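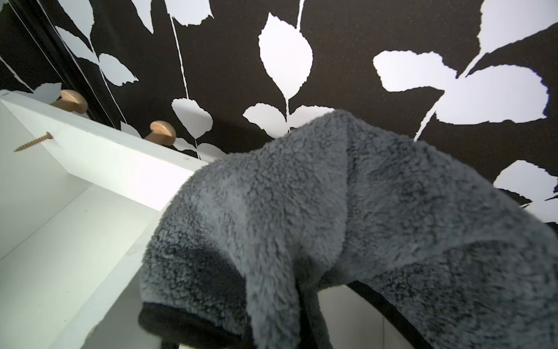
Why I do not believe one number

In our field we have the habit of giving one number for a result. The robot did the task, or it did not do the task, and at the end we divide. I have done this myself for several years and I signed papers in which it was done. With this text I want to argue that for tasks with cloth, and most of all for hanging and taking down clothes, the one number tells the reader very little, and that we should stop putting it in the abstract.

Let me take our own work, so that I offend only myself. In the Treltus project we collected 873 demonstrations of a person handling jackets and coats at a coat rail, with a small camera at the wrist of the gripper. From these we trained a policy which we called Feltilus. We tested it in 100 trials, and 17 of them failed. So we could write "83 per cent success", and in the first draft we wrote it.

Then I sat down and watched all the trials again, which took me two evenings. I had expected that the failures would be of one type. They were not. In some the gripper closed on air, a finger's width in front of the fabric. In some it closed well, but on the lining and the outer fabric together, and then pulled against the peg and not over it. In a few the policy simply waited near the rail and moved a little left and right until the time was over. These are three different illnesses and they need three different medicines, but in the number they are the same.

The successes were worse. A trial counted as good when the garment was off the rail and in the gripper at the end. By this rule, a jacket lifted cleanly over the peg is equal to a jacket which was dragged sideways until it fell free. I would not like the second robot in my own hallway.

Consider what the wrist camera gives to the policy. A dark grey fleece on a white rail fills a large part of the view with curls of pile, and the folds are only darker places between lighter tufts. Where it hangs over the support there is a hump, and from the hump alone one cannot tell what is holding it. Two round pegs of light wood are easy to see further along the rail, but the part which matters for the grasp is under the fleece. Behind it all there is black wallpaper with big white leaves, and the leaves have much sharper edges than the garment. A network which likes edges will like the leaves. I say this as a suspicion only, we did not prove it.

Some colleagues answer me that more data will solve it. Perhaps. The Zultgate data has 132 different garments, more than we ever had, and I admire the patience behind it. But if the score remains a yes or a no, then more data will only move the number up, and we will still not know which illness was cured.

What I propose is modest. For every trial, write down where the first contact was, which layers were held, and whether the garment left the peg upwards or was pulled from it. Publish this as a table, also when it is ugly. The group behind the Won benchmark already asks for the point of first contact, and their table is the only one I read from the top to the bottom.

The usual objection is that such labels cost time and that two people will label differently. Both are true. In our case the disagreement was mostly about the layers, and to discuss it taught me more about grasping fleece than the training curves did - I would have preferred to learn it before we collected the data and not after.

Our second draft has the table on page two. The 83 per cent is still in the text, in the fourth section, with the rule for success written beside it.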